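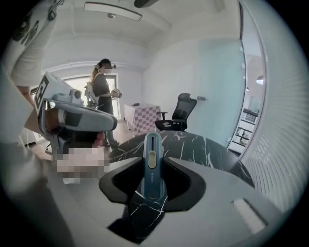
Which finish care rules apply to the black marble-pattern tabletops in the shared rooms?
The tabletops are to be wiped with a damp, soft cloth and a neutral cleaner, then dried with a second cloth. Abrasive pads, vinegar and bleach are excluded under the current furnishing guidelines.

Corrigan Building Users Forum > Furnishings and Rooms > Tabletops, cloths and seating

Posted by R_Portela (Furnishings Desk)
The entry above has been placed at the head of this thread following a number of inquiries received in March. Users are asked to post questions regarding tables, table coverings and chairs in the shared rooms here and to refrain from writing to the desk individually. Requests for repair should continue to go through the repair form.
Rosimeire Portela

Posted by tfraser_954
Thank you for the clarification. The guidelines refer to "marble-pattern" tops throughout. Does the desk hold a record of whether the round-edged black top with white veining is natural stone? The answer affects the choice of cleaner. A neutral product is acceptable on either, but the guidelines also permit an alcohol wipe for ink, and I would not wish to apply that to stone without confirmation.

Posted by R_Portela (Furnishings Desk)
The purchase record gives the supplier as Sorholm and the color as black with white vein. The material field was left blank. I have written to the supplier. Until a reply is received, the alcohol wipe is suspended for this top.

Posted by xduan
I would ask the desk to reconsider the rule on table coverings. Section 9 states that cloths are to be removed from side tables at the close of each booking. The small table with the pink-and-white checkered cloth is used by several groups in succession, and the cloth is folded and unfolded many times a week for no evident benefit. It also tends to disappear into the cupboard, after which someone sends a message to the entire floor.
Xuelian Duan

Posted by Chunhua Hao
I do not support this change. Cloths left in place collect crumbs and small belongings. On two occasions I have shaken out a cloth and found another user's keys. The present rule takes less than a minute to observe, and it ensures that the surface underneath is wiped.

Posted by xduan
The surface underneath would be wiped in any case at the morning clean. My proposal is limited to bookings on the same day. I agree that the cloth should come off in the evening.

Posted by Chunhua Hao
If it is limited in that way, my objection is smaller, although I maintain that personal items should be cleared from the cloth between bookings. The same applies to chair seats. Items set down on the mesh chairs are regularly left behind.

Posted by arsen_m
With respect to the chairs: is the black mesh chair with the headrest assigned to the room, or may it be moved? It is the only seat in which I can work for more than 60 minutes, and I have twice found it in the corridor. I would also point out that the Bestov spray supplied in the cupboard leaves a film on mesh. Warm water with a little dish soap has given me better results.
Arsen Maksymiv

Posted by tfraser_954
I cannot agree regarding the spray. I have used Bestov on mesh seating at home for almost 9 months without any film. It is possible that too much is being applied. It should go onto the cloth first and never directly onto the chair.

Posted by arsen_m
It was applied to the cloth. I will try a smaller amount and report back.

Posted by R_Portela (Furnishings Desk)
In reply to the points raised:
Chairs with a headrest are assigned to the room and must be returned to it by the person who moved them.
Dish soap and water is permitted on mesh. Bestov remains permitted also.
The checkered cloth may remain in place between bookings on the same day, on a trial basis, provided that all items are cleared from it. It is to be removed by the last user. Section 9 will be reworded accordingly.
The Cliltow pads listed in the old guidelines are withdrawn for all tabletops, as they are classed as abrasive.

Posted by Chunhua Hao
Noted. Could the laundering of the cloth be assigned to a named person? The present wording says "as needed."

Posted by R_Portela (Furnishings Desk)
The question has been added to the April list.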